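4.3 Recording a demonstration by remote control

Read section 4.2 (Pairing the hand controllers) before you start. The steps below apply to the two-armed Chauke model in the Fernari simulator. For guiding a real arm by hand, go to section 4.5.

1. Open Fernari and load the room you want to work in. Wait until the status line reads Ready.

2. Choose Demonstrate > New task and type a short task name. Use the same name for every attempt at the same task.

3. Pick up both hand controllers and hold them level in front of you. Press and hold the two side buttons for 2 seconds. The arms now follow your hands.

CAUTION: If a controller is tilted when you link it, the arm will jump to match. Unlink, level your hands and try again.

4. Open the view panel and switch on the left wrist, right wrist and overview cameras. The overview may show the room at a slant - this does not affect the recording.

5. Press Record and carry out the task at a steady pace. Squeeze the trigger to close a gripper and release it to open it.

6. Press Stop, then choose Keep or Discard.

Note: A single recording holds up to 3000 steps. Recording stops by itself when the limit is reached, and anything you do after that is lost.

Camera views in a bedroom, with the overview in the middle:

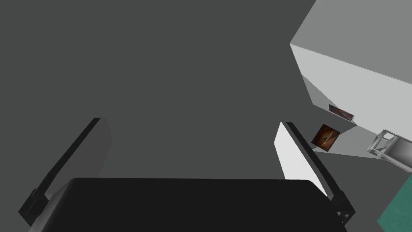
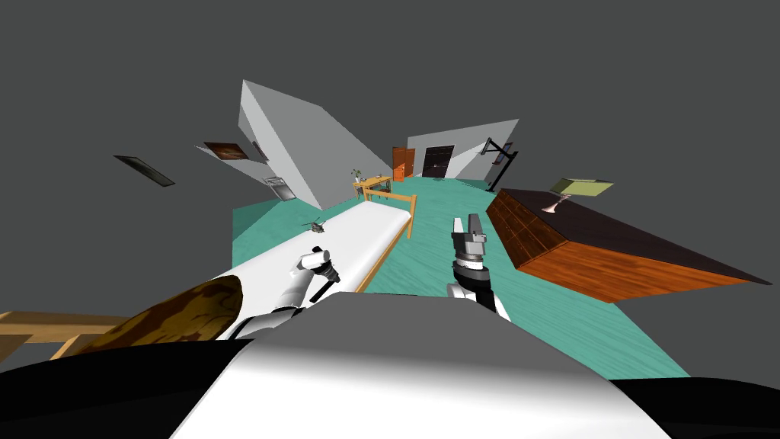
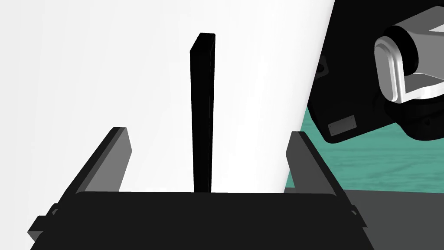
Record at least 12 kept attempts before you send a task for training. Vary your starting position a little each time, but keep the order of the movements the same. If you pause for more than 6 seconds, discard the attempt and start again - long pauses are learned along with everything else.

Kept attempts are saved in the Foselel folder under the task name. Do not rename the files by hand. To remove one, select it in the Attempts list and press Delete.

If an arm stops following your hand during recording, see section 7.1, Lost link.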